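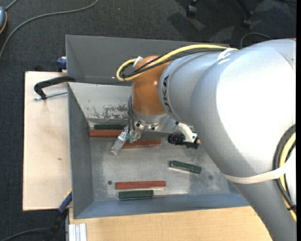 Arm over the pick bin, green blocks and red-brown bars, before the morning runs.

Jan 10, 2024
Shared workshop, robot corner

Goal for today: get the picking from the bin stable enough that I can leave it alone while I make a coffee. Result: not yet, but better than in December. Notes below for me and for Corina Bucur, who has the corner after me and asked what I changed.

1. Bin and clamps

The bin is back on the light wooden board and clamped at the left side. Last time I clamped it only at the front corner and it crept a little with each push of the finger. After one hour the calibration was wrong and I was looking for the mistake in the software. I lost an evening on this. So please do not remove the upper clamp, even if it looks like it is in the way. The arm does not come there, I have set a limit plane in the program ("wall_left"), and it stops 31 mm before the clamp.

The second bin stands directly behind the first one. It is the place bin. Start with it empty, otherwise the count in the log is wrong.

I checked the floor of the pick bin with a straight edge. It is not flat, there is a low area in the middle. The paint on the rear wall is flaking, and I wanted to sand it, but I leave it for now. The camera finds false edges in the scratched part, to the left of where the wrist comes down. I masked this area in the vision settings. If somebody moves the bin, the mask must be drawn again.

2. Cables

I spent more time on the cables than on anything else. The yellow one has to make a wide loop at the wrist. When I tied it shorter, joint 6 could not make the full turn and the arm stopped with an overload message. Now the loop is loose on the left side of the wrist and the bundle is held further back with a white tie on top of the arm. The lower bundle is under the wide strap. The thin black tie near the lower end I consider temporary.

The small white tag on the wrist marks where the yellow cable should turn. If the cable has slipped away from the tag, push it back before you start. I would like to have a proper holder there. Sandari had a printed one on the shelf, but the inside diameter is too small for this bundle. I could print our own, I only need to measure it.

3. Gripper

New fingertip from the Doltero set, the pale soft one. The old hard tip scratched the bars and slipped on the green blocks. The soft one holds both. It bends when it touches the floor, so I changed the approach: stop 5 mm above the floor, then go down slowly until the force changes, then close. With the old values the tip was folding under itself.

Air: one of the green fittings was leaking yesterday. I could hear it when the compressor was off. I cut the end of the tube straight with a new blade and pushed it in again. Pressure holds now, I looked at the gauge before lunch and after lunch and it was the same. I ordered spare fittings from Vallo, they should go in the drawer with the other air parts.

4. Runs

Program is still Onyshchenko, branch "bars". The name is from the first version and I did not want to rename everything.

First series: it took the free parts without problem. The diagonal green block in the right part of the bin is the easy case, nothing is near it and the finger has space on both sides.

Second series: parts close to a wall. When the narrow green block lies along the rear wall, there is no place for the finger behind it. The program tried, touched the wall and stopped. I added a small move which first pulls the part toward the middle and then looks again. It works if nothing lies in front. With a bar parallel and close to it, the finger pulls both together, and they stay side by side, and the same problem comes back. For this I changed the order: always take the front part of such a pair first.

Third series: speed. I went up to 3000 in the acceleration field (the unit is whatever the old config uses, I did not find it written anywhere). At this value the cable loop swings and touches the wrist, so I went back one step. Please do not go higher until there is a holder.

Failed picks in the last series: 2. Both were the bar near the front wall with the short green block beside it. The vision joined them into one long part and the gripper closed on the middle, where it could hold neither. I think the bright reflections on the metal floor around the front bar make it worse. I turned the lamp to the side and the outline was cleaner, but then the rear of the bin became too dark. A piece of matte paper on the lamp is the next thing to try.

5. Still open

Cable holder for the wrist, measure and print.
Matte paper for the lamp, then repeat the front wall test with the same positions.
Replace the temporary cable tie.
Find out what the unit of the acceleration field is – Corina, maybe you remember?
Ask if the office chair behind the table can live somewhere else. I have to push it away each time I go to the back side.

Backup of the program is on the workshop drive, folder with today's date. The arm is parked and the air is closed at the main valve.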